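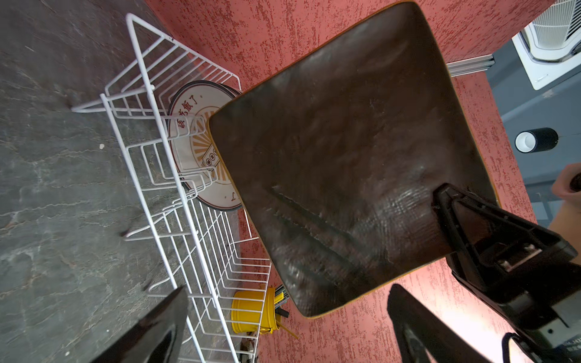 Where does a tray go when there are only plates in the rack?

Across the end, where it can drip without leaning on anything.

That was the rule in the Drakidport kitchen, and Kanyarat had her doubts about it. She had her doubts about most of what Tatu called rules. The tray was brown and scuffed, with a long scratch running partway across it, and he swore it had come from his aunt's café and was worth keeping.

"Your aunt ran a café," she said.

"For 29 years."

"Last month it was 14."

Tatu went on looking for the tea towel. He had a way of going deaf at the sink. The plate with the brown rim and the rays on it was from the same café, according to him, and so was the one with the flowers, though the two had plainly never belonged to any set. Kanyarat had seen plates like that at the Mac Suibhne sale, in a box marked Mixed.
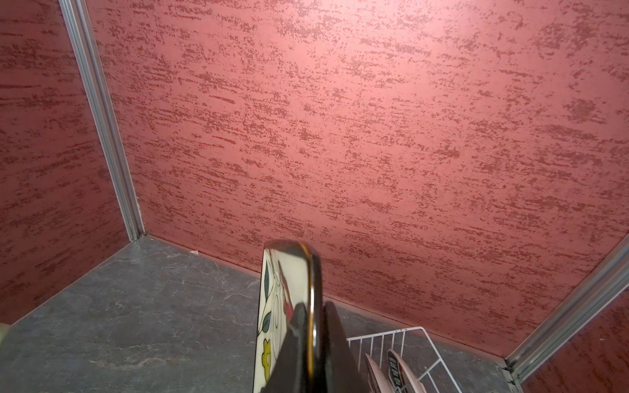
The gold edge was what bothered her. Who gave a café customer a plate with a gold edge? Somebody would have had it out of the door under a coat inside a week.

"Did she use these every day?" she asked.

"Sundries and cakes."

"What's a sundry?"

He found the towel and dried his hands, slowly, one finger at a time. "Araba Atinga used to ask her that," he said.

Kanyarat had never heard of any Araba Atinga. She picked up the flowered plate and turned it over to look for a sticker.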